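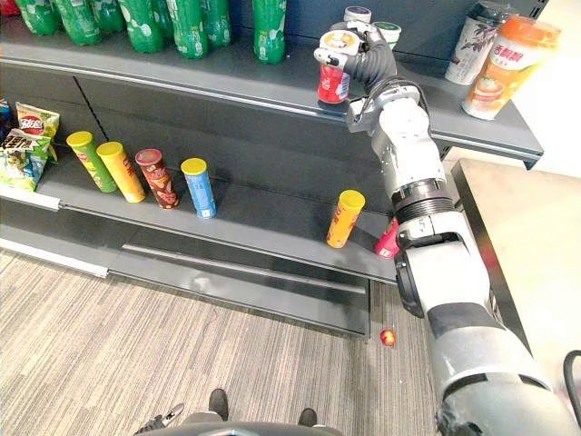 The Tristora is a metal gondola shelf for small shops, canteens, office pantries and waiting areas, made for the kind of goods that people take with one hand and put back with the other. Each level ends in a long gray lip at the front, and this lip is the part our customers ask us about most often. A row of green soda bottles on the top level, with chip canisters and snack bags on the level under it, is a very typical load for this model. Drinks in cups and cans can stand on the same level as the bottles, as the milk tea cups do, and the customer still reads the labels well when they are placed close to the front. For tall canisters we advise to leave a free stretch between the groups, so that a hand can enter without pushing the neighbor.

Vostus builds the Tristora at our workshop in Drarndale. It is sold as a starter unit and as an add-on unit. The starter unit has its own uprights on both sides. The add-on unit shares one upright with the unit before it, so please count well before you order - a line of three units is one starter and two add-ons.

Sizes and load

Width of one level: 86 cm
Height of the unit: 171 cm
Largest load for the complete unit, evenly spread: 288 kg
Color: dark gray
Base: closed, with kick plate

The levels hang in slots in the uprights and can be moved without tools when they are empty. Please do not move a level which has goods on it, also not if it is only a few bags. The hooks must come out on both sides at the same moment, and this is difficult to do with weight on one end.

Stepped levels

Many customers choose a deeper level at the bottom and a less deep one at the top. In this way the lower goods come forward and can be seen by a person who is standing. Heavy bottles belong on the deep level if the unit stands free in the room. If it stands against a wall and is fixed with the wall bracket (included with every starter unit), you may put them higher. 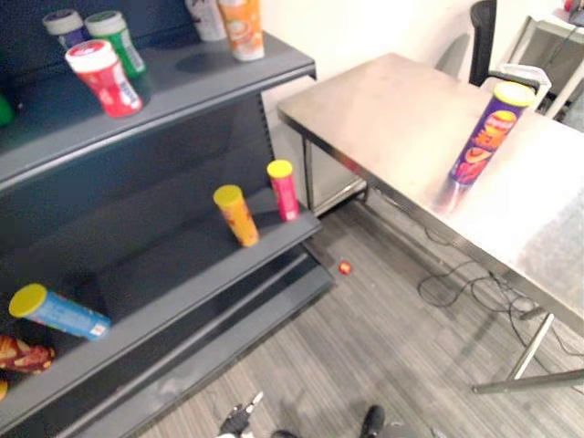
Round packaging needs some more attention. A slim canister stands well on the flat metal, but it is light, and it can lean or fall when somebody takes the one beside it. When it lies on its side it can roll to the front. For this use we offer the Leckie divider, a low clear strip that clicks behind the lip and keeps the rows apart. One level takes up to six dividers. They are sold separately and fit all Tristora units, including older ones with the narrow lip.

Floor and placing

The Tristora has leveling feet under the kick plate. On a hard floor you need only a small turn. On carpet, please load the unit first with a part of the goods, wait one day, and then level it again, as the feet will sink a little into the carpet. Keep enough space between the shelf and any counter or work table on the other side. Two persons should be able to pass each other there, and the person who fills the shelf must be able to kneel in front of the lowest level.

Cleaning

Wipe with a damp cloth and a little dish soap. Sugar from soft drinks should be removed the same day, it becomes hard in the corner behind the lip. Do not use steel wool or powder cleaners on the painted parts. For a scratch, we have a small bottle of touch-up paint in the same gray.

Ordering

Order number for the starter unit is 438. For the add-on unit, write 438-A. The dividers are ordered by the piece under the name Leckie, with the depth of your level. Please measure the depth from the back panel to the inside of the lip, and not to the outer edge - this is the most frequent mistake in the orders we receive.

The units are delivered flat in two boxes. The uprights and the base are in the long box, the levels and the wall bracket are in the other. Assembly takes two persons and one rubber hammer. Additional levels can be ordered later, also in small quantity, and they are sent in a single box with their hooks already mounted.

Page updated 1 Mar 2018. The light gray version will be available from April.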